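Stukwood Hand Gripper Kit, parts for one

I started selling these after I'd built my third one at my own bench and still had a drawer full of screws. It's a gripper you hold and work yourself, so you can show a robot arm a job without owning the arm yet (mine came much later!). You get the black housings, two pairs of ribbed finger pads, the marker squares and a bag with 28 screws. No camera, you'll need your own.

Set aside an evening, or two if your printer bed is as crooked as mine. The pads push on from the tip, and they're stiff the first time – warm hands help. Don't crank the small screws down, the plastic strips easily and I only pack a couple of spares.

Price is $73, shipped from Brurnau in a padded box. I squeezed my first set around 2,000 times before the ribs began to look tired. Spare pads are 11 dollars a pair.
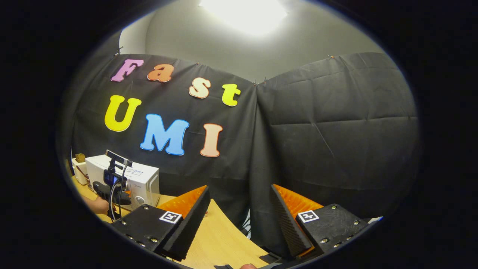 One buyer, Iordache, wrote that the markers kept dropping out of tracking until the glossy squares were swapped for matte ones, and that the left finger needed a thin washer to close evenly. Matte squares are in every kit now, and I toss in a washer too.

Fits the Jollden handle, old and new.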